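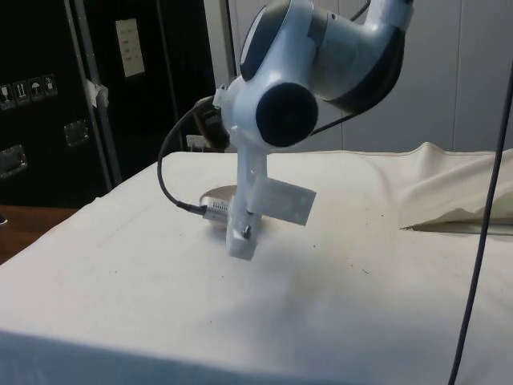 Cream cloth on the table

Washing a cream tablecloth without it turning gray or shrinking?
posted by Léonie Riviere in Laundry & Linens

Hi all! I bought a cream tablecloth at the Tillstead flea market in November for 8 bucks and I'm a little in love with it. No tag, so I have no idea what it's made of. I used to have a white one that came out of the wash dingy gray and a good two inches short (I cried, a bit) and I really don't want a repeat. My washer is an old Kauppinen with a "delicate" button that doesn't seem to do anything. Cold water? Vinegar? Do I iron it damp? My mother-in-law is coming for dinner and she notices everything.

Flornano
Cold, by itself, half the soap you think you need. Gray is usually soap that never rinsed out, so run a second rinse. Skip the bleach, it can turn older fabric yellow and then you're really stuck. I've done mine this way for years and it still fits the table. And yes, iron it while it's damp, on the back. If it dries out on you, spray it with water, roll it up in a towel and come back in half an hour.

livside57
just buy polyester lol

pantrymoth
Agree with most of what Flornano said, but with no tag I'd test a corner first! Dab it with a wet white rag and see if any color comes off. Also keep it out of the dryer, I'm pretty sure that's what shrank your other one. I hang mine over the shower rod folded once and tug the edges straight while it's wet, and half the time I don't even bother ironing. Vinegar never did much for me except make the bathroom smell like pickles. Good luck with the mother-in-law, mine brings her own napkins.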